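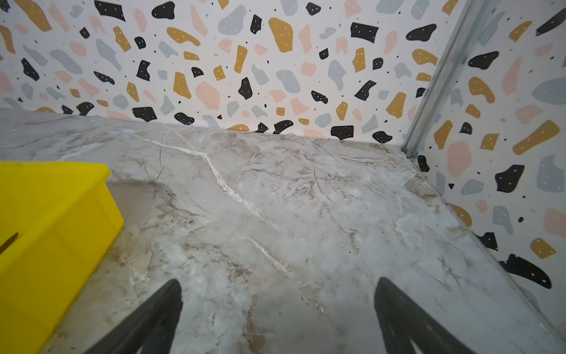
Yellow bin on the marble-pattern surface, with the terrazzo wall behind.

## Surfaces and wall panels, May

We lined the booth this spring, in two patterns that sit next to each other. The lining was chosen by Suryani Lumbantobing and fitted by Kurniawati Mandagi over 2 afternoons. The patterns are sold as Pelupessy (the terrazzo) and Bilus (the marble).

**The floor pattern**

Bilus is a grey and white marble pattern with thin veins and patches of brown. The brown is stronger than it was on the sample card, and we had some doubts about it when the roll arrived. It does hide small marks well. The white veins are easy to mistake for scratches or chalk, so look at it from the side before you start scrubbing.

**The wall pattern**

Pelupessy has a white background with chips in black, mustard, pink and a pale blue-grey. We looked at a plain white as well, but it showed every fingerprint on the test piece. The chips vary a good deal in size, and Suryani turned the pieces round several times before she was happy with which part went where. There is no obvious right way up.

**The bin**

Bright yellow plastic, with a rim. We tried a grey one first and it disappeared against the marble. The yellow goes with the mustard chips, although it is a good deal brighter than they are.

**Corners and edges**

The panels were cut at the Skesusora workshop, which charged 70 for the cutting and did it while we waited. Measure the height at both ends of each wall before ordering. Ours differed by 2 millimetres and one panel had to be trimmed again.

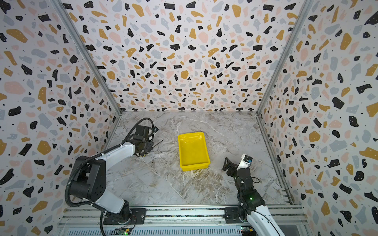
The posts at the back corners are grey aluminium with grooves down their length. We left them bare. Kurniawati had offered to cover them in leftover terrazzo, but the plain metal gives the eye a break between one patterned wall and the next, and it is easier to wipe.

The same print goes on all three walls. Suryani had wanted a plain back wall at first and changed her mind once the sides were up.

**Cleaning**

A damp cloth and a drop of washing-up liquid is enough for both patterns. We tried the Vellix spray on an offcut and it left a dull patch, so we have stopped using it. Dry the floor afterwards with a soft cloth.

**Leftovers**

There is one offcut of the terrazzo, around 168 centimetres long, and a few smaller bits of the marble. Ask Kurniawati if you would like a piece to try at home.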